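Niltov kitchen page, updated Saturday, June 1, 2024

Finally getting these up. Sorry for the wait, been meaning to since January. This page is just the sink end of the kitchen, the rest goes on the Votau page when I get a minute.

Quick notes first, because people keep asking the same things.

The counter. White, stays white if you wipe it. Coffee is fine, turmeric is not. Ask Kamol. Kamol Mahawong did most of the choosing in here and still says we should have gone darker. He was outvoted.

The backsplash. Marble pattern, thin gray veins, running on a diagonal. We went to Horobets twice and looked at nearly 100 samples before we picked this one, and it was one of the first 3 they showed us. Of course it was. No grout lines behind the faucet was the big thing for me, scrubbed enough of those in the old place.

The sink. Two basins, stainless, big one on the left. I wanted one giant basin, Chalerm Boonyarit wanted two, and fine, two is better. Veg in one side, dishes on the other. You can wash a plate without moving the whole grocery haul.

The faucet. Tall gooseneck, chrome. Shows every fingerprint. Came from Zuvska, cost 61 more than the plain one, wich I have now stopped complaining about. A stock pot fits under it, that was the test.

Ok picture.
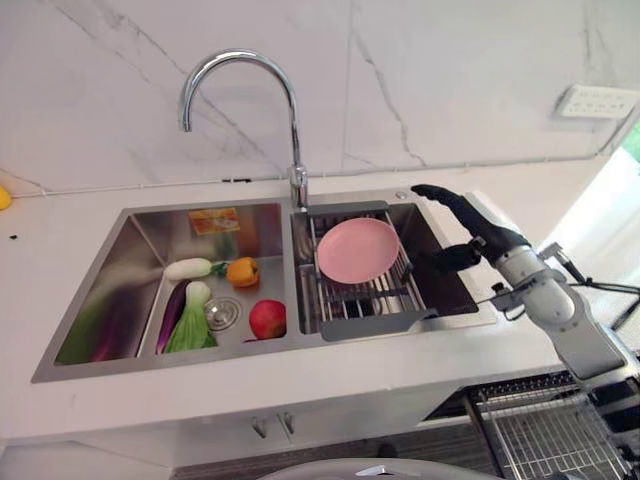 Market veg in the big basin: radish, eggplant, bok choy, pepper, one apple. Pink plate on the rack.

The rack pulls out to fit and sits right across the small basin, drips go straight down. Best cheap thing in the room. Gray ends wipe clean, rods need a brush now and then.

Stove side and the pantry shelves still to come. If you want the Horobets sample number for the wall send me a note, I have it writen down somewhere.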